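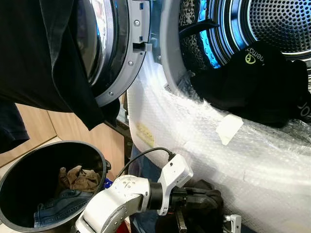
Support > Laundry Cell > Safety FAQ

March – by Aileen Samonte

Which rules apply at the open door?
Arkow site rules. Arm speed is held to the reduced setting while the gripper is within 11 cm of the door or drum.

Does wrap on the machine front change anything?

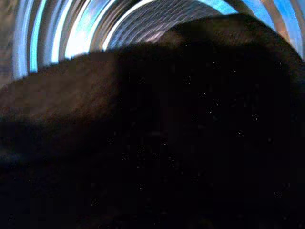
It counts as a soft surface, so the contact force limit stays the same. Check it for tears each Friday.

Can a person reach into the drum?
Only with the arm stopped
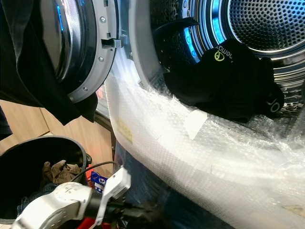

and the drive locked out – a paused program is not a stop. Two people sign the restart.

Who may change the limits?
The cell owner, in writing.
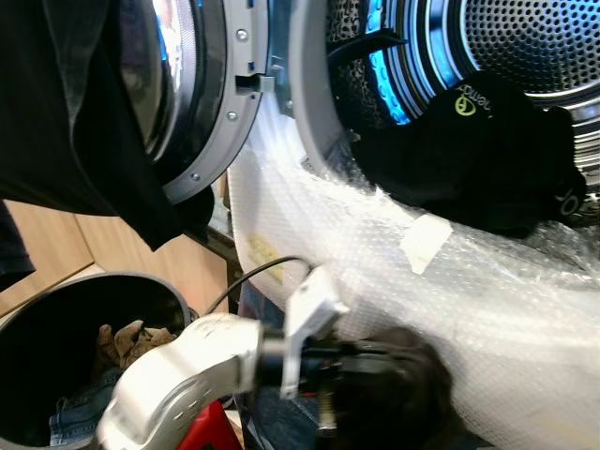
Dorothy Bickerstaff asks that rule 59 also cover remote restarts.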